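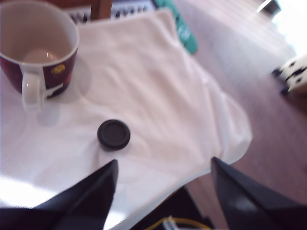
Section 4: Setting up the drying spot

12/11/24
By the Skestdale kitchen guide writer

Right, so by now you've washed the mugs (Section 3) and you need somewhere to put them that isn't a wire rack. I gave up on racks a couple of years ago. Ours left orange marks on the bench and took up the whole corner by the kettle, and I kept chipping handles on it. A cloth on the table does the same job and you can shove it in a drawer afterwards!

This section is for the communal kitchen at Skestdale, but it'll work at home as well. Have a read of the whole lot before you start, especially if it's your first time on the tea roster.

What you'll need

- One clean white cloth from the second drawer. I like the ribbed ones, they soak up more than the flat weave.
- A dry tea towel for finishing off.
- The small dish for loose bits (lids, caps, stoppers, anything round and black that could roll under the fridge).
- A clear patch of table, away from the stove.

Setting it up

1. Wipe the table down and dry it. A cloth laid over a wet table stays wet underneath, and the timber goes cloudy. Ask me how I know.

2. Shake the cloth out over the sink, then lay it down loosely. Don't fuss about wrinkles. I used to iron mine flat (I know, I know) and it made no difference to the mugs at all. A few soft folds in the middle are fine, as long as whatever you stand on it stands level.

3. Let a bit hang over one side if the cloth's too big for the table. Keep the hanging side away from the walkway.

NOTE: If you've got the long Lecomte cloth, fold it in half first. It hangs nearly to the floor otherwise and somebody's chair will catch it.

4. Put your mugs down towards the back, handles where you can grab them. I start each mug upside down for 11 minutes, then flip it upright so the inside can air. The maroon one with the little yellow flowers has a white glossy inside, and that's the one I check first, as water spots show up on it straight away under the window light.

5. Give each mug its own bit of cloth. Mugs that touch will chip, and with the dark glazed ones a white chip sticks out like anything.

6. Lay small parts flat on the cloth, out in front of the mugs where you can see them. A little black disc is easy to spot on white and very easy to lose on the dark benchtop, which is the main reason I went over to white cloths in the first place. If it's got a raised rim, do one side, then turn it over and do the other.

CAUTION: Never pick up the cloth by its corners to carry everything in one go. I've seen it done. We're down two saucers.

7. Leave the lot for 40 minutes. In September, when the mornings are still a bit nippy, I leave it longer and open the window over the sink.

8. Go around the inside of each mug with the dry tea towel, then the bottom ring, which always holds a bit of water no matter what you do.

9. Hang the mugs on the hooks. Small parts go in the dish, and the dish goes on the shelf marked 951 (that's the old locker number, we never took the sticker off).

Looking after the cloth

Wash it warm with the tea towels and skip the fabric softener, it makes the ribs go slick and then they won't soak up a thing. I use Driken powder, a level scoop. Tea stains come out if you get to them the same day; after that you're living with them. Dry it on the line if the weather's behaving.

If it's still smelly after a wash, soak it overnight in the bucket with a scoop of Prodatov and wash it again in the morning.

CAUTION: Prodatov is for white cloths only. It'll take the colour right out of the striped tea towels, and please rinse the bucket before it goes back under the sink.

If something's not right

Spots inside the mug: you've let it air-dry the whole way. Go back to step 8 and get in there with the tea towel a bit sooner.

Mug rocks on the cloth: it's sitting on a fold. Smooth that patch with your hand and set it down again.

Can't find a cap or lid: check the folds first, then shake the cloth out over the table (over the table, please, the sink has no strainer at the moment). Still missing? Have a look on the floor under the side where the cloth hangs down.

Section 5 covers the teapots, which need a bit more patience and a second cloth.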